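Sorting the Odds-and-Ends Bin

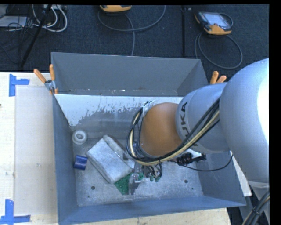

I used to keep every workshop leftover in one drawer, and every Tuesday I'd lose half my evening digging through it (and usually a fingernail too!). Then my neighbor Mattes talked me into one big open bin on the workbench, and I've never gone back. A large gray metal one on a pale wooden top is just right, and so what if the bottom gets scuffed – mine looks worse than that after one winter. Lay flat things down flat and give the bulky stuff its own side. I paid 7 dollars for mine at the Vavwood yard sale, and on Sunday nights I tip out whatever I haven't touched since April. Old sponges go first, then the dried-up glue.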